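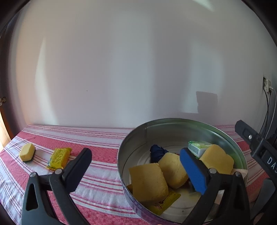
Fig. 2. Hand-held gripper with sponge, at a round metal tin.

2.3 Before you order a second Neltum unit

The Furkoria sales sheet makes this look simple. Work through the steps below before signing anything.

1. Write down the one job you want automated. "Tidying up" is too vague to price.

2. Run that job with the hand-held gripper first. Use your own sponges, packets and cloths. The items in a demo kit are picked to be easy.

3. Log every failed grip. Stop at 72 tries and look at the log before going on.

4. Add up the real cost. The hand-held unit lists at $340 and the arm mount at $934. With spare fingers, cables and one year of support, our own total came to $1,967.

5. Ask for the support terms in writing.

NOTE: Payback times quoted by resellers usually leave out set-up labor. Ask what hourly rate they used, if any.

CAUTION: Do not budget for the arm mount on the strength of hand-held results. A person is steering the hand-held unit, and people correct for bad grips without noticing.

Spare finger part numbers are in section 6.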